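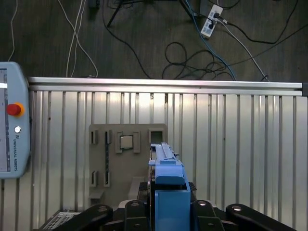
Bancada de encaixe: o que mudou na sala de montagem

2/10/21

A bancada de perfil de alumínio da sala de montagem já está disponível para todos os grupos. O tampo ranhurado permite fixar placas em qualquer ponto do comprimento, sem furar nada, e por isso deixámos de usar as mesas antigas para os exercícios de encaixe.

A placa de tarefas cinzenta fica montada do lado esquerdo. Tem recortes de formatos diferentes, entre eles uma ranhura retangular estreita, uma ranhura vertical mais alta e uma abertura quadrada com rebordo. Quem vai começar deve treinar primeiro na abertura quadrada, que perdoa mais os erros de alinhamento, e passar depois às ranhuras.

As peças soltas guardam-se na caixa Grultwood, na prateleira de baixo do armário. São 18 no total e a lista está colada por dentro da tampa. No mês passado faltaram três, que apareceram numa gaveta da oficina. Pedimos que a contagem seja feita no fim de cada sessão e anotada na folha.

Algumas regras de utilização:

Os parafusos da placa apertam-se à mão e depois com a chave pequena, um quarto de volta. Com mais força, as porcas deslizam na ranhura e a placa fica torta.

As ranhuras do alumínio limpam-se com pincel seco. O pano deixa fios nos cantos e o ar comprimido atira as aparas para o chão.

Não se pousam copos nem ferramentas pesadas em cima do tampo. Os riscos não afetam o trabalho, mas as amolgadelas nas arestas impedem as porcas de correr.

Se uma peça entrar com esforço, retira-se e verifica-se a aresta. Há lixa fina na mesma caixa.

Cada grupo pode reservar a bancada por períodos de duas horas, até um máximo de oito horas por semana. As marcações fazem-se na folha afixada à porta, com 14 dias de antecedência no máximo. Em fevereiro chega uma segunda placa, encomendada à Drornmont, com recortes redondos. Até lá, quem precisar de treinar encaixes cilíndricos pode pedir o bloco de furos na oficina e devolvê-lo no mesmo dia.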